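Notebook – state visit communiqués, coding round two
29/10/2019

Carried on with the second round of coding. The set stands at 582 joint communiqués after taking out the duplicates Genalyn found in the Layug scans (same visit, same text, filed once under the host and once under the visitor). I have kept the host's version in each case and put the other in the "twins" folder. Please don't delete from there, Fulgencio wants them for his wording comparison.

Double-coded sample was 70 texts, Lena and Virgilio working separately. They disagreed on 17. That is better than the first round but still too many for us to go ahead with single coding. I went through all of them with Lena this morning and nearly every one is about the same thing: whether a sentence counts as a commitment or as a courtesy.

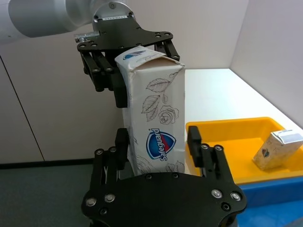 Safeguard carton in the grippers, logo upside down.

Typical cases from the sheet:

"The two sides agreed to continue to deepen exchanges." Lena had commitment, Virgilio had courtesy. There is an "agreed" in it but nothing is promised that wasn't already going on. I side with Virgilio.

"Both leaders looked forward to the early conclusion of the fisheries talks." Other way round. It names a specific negotiation and a direction, even without a date. We settled on a new code, EXPECT, for a named process with no deadline. Lena to recode hers first and see how many move.

"The visitor expressed appreciation for the host's position." Both coded it courtesy, but Chandrasekhar pointed out that in some of these texts it is the only sentence that refers to a territorial question at all, and leaving it as courtesy hides it. His suggestion is to keep the code and add a flag. Agreed, flag is P for position. Don't use it for general praise.

Also, the word "reaffirmed" is a nuisance. To code it properly you need the previous communiqué next to you, and for the older visits we often don't have one. For now: code what the sentence says and put R in the notes column. 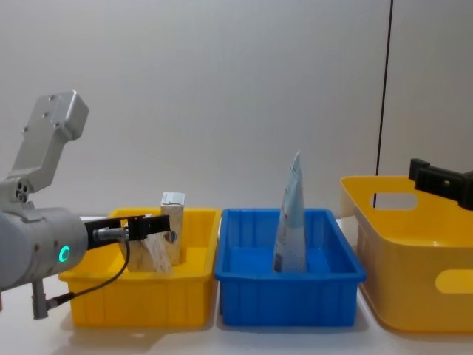 Gripper in the yellow bin, ring showing green.

Translation check. Fulgencio compared the English and Spanish versions of the Latin American visits. In most pairs the differences are small, but there are places where the English has "will" and the Spanish has something closer to "would seek to". He has some 40 pairs marked so far and isn't finished. I asked him to sort them by which side hosted before going further. If the stronger verb tends to sit in the host's language that is worth a paragraph in the report. If there is no pattern we note it in the appendix and leave it.

He also found that one of the texts from Corkulham is a press summary and not a communiqué. It has the same headings and the same closing thanks, so I can see how it got in. Taken out of the double-coded sample for next time, but I have not gone back through today's counts. Whoever runs the agreement figures again should do that first. 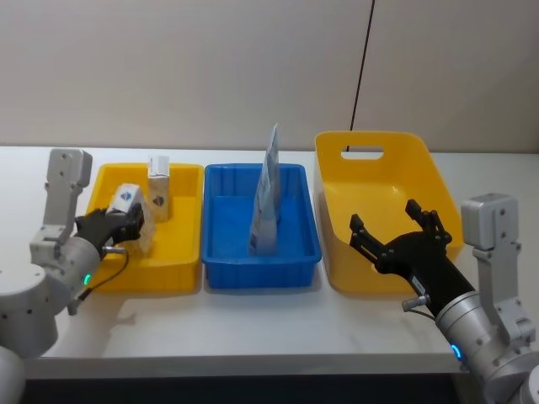 The Vavham coding sheet is still dropping line breaks on export. If a communiqué has numbered points, they come out as one long paragraph and the sentence numbers shift. Genalyn's workaround is to put a double bar at the end of each numbered point before loading. It works, but it has to be done by hand and it is easy to miss the last one. I have asked for a fix and heard nothing back.

Order of texts. In round one we coded by date and both coders said they got used to the phrasing of one ministry and started skimming. This time the order was mixed. Virgilio thinks it slowed him down, Lena didn't mind. I'd keep it mixed – the disagreements in round one were bunched at the end of the long runs, and this time they are spread out.

Length of visit is missing for a good part of the set. We had meant to take it from the opening paragraph, but many of them only give the arrival. Genalyn is checking whether the Allach yearbooks list departures. If they do, she will fill in the column from there and mark the source with an A. If they don't, I would drop the variable before we start guessing.

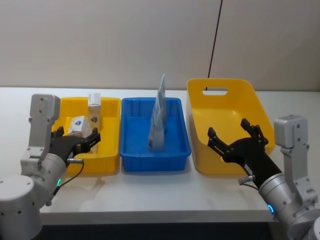 To do

Lena: recode commitment/courtesy with EXPECT added, own texts only, then swap with Virgilio.
Virgilio: write two lines for the codebook on "agreed to continue", with one example of each kind.
Fulgencio: finish the pairs, sort by host.
Genalyn: yearbooks, and double bars for the next batch.
Chandrasekhar: read the P flags once they are in.
Me: codebook version three, take out the old "goodwill" code, which is still in the drop-down list.

Open question for the next meeting: what to do with visits that ended in two documents, a communiqué and a separate statement on trade. So far we have coded only the first. Chandrasekhar is for joining them, Lena is against. No decision yet.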